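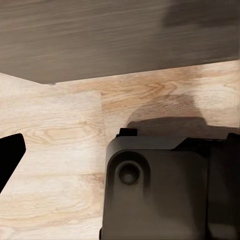
One owner at Lovolstead wrote in to ask why the oil went tacky on her worktop when she had followed the tin to the letter. She had put on a second coat the same evening. Section 4 has been reworded to make the waiting time plainer.

4. Oiling a new wood surface

Read section 3 (sanding) first. Gellholm hard oil will not soak into a surface that still has wax or varnish on it.

You will need: the oil, two lint-free cloths, a flat brush, gloves, a stirring stick.

1. Vacuum the surface and wipe it with a dry cloth. Do not use a damp one at this stage.

2. Stir the oil for a full minute. Do not shake the tin.

3. Brush on a thin coat along the grain. Work in strips no wider than your arm can reach.

4. Leave for 30 minutes. If a patch looks dull before then, add a little more oil there.

5. Wipe off everything still sitting on the surface. It should feel almost dry to the hand.

6. Wait 9 hours, then repeat steps 3 to 5. In a cold room leave it overnight.

Note: End grain takes more oil than the face. Expect to go over it again – sometimes twice – before it stops drinking.

Note: The Esdale tint is mixed into the first coat only. Try it on an offcut.

CAUTION: Oily cloths can heat up and catch fire by themselves. Lay them flat outdoors to dry, or soak them in water and keep them in a closed metal can. Never leave them in a heap.

CAUTION: Keep hot pans off the surface until the oil has cured. After that, use a trivet for anything above 80 °C.

If the surface is still sticky the next day, rub it with a cloth and a few drops of fresh oil, then wipe dry. For water marks see section 6.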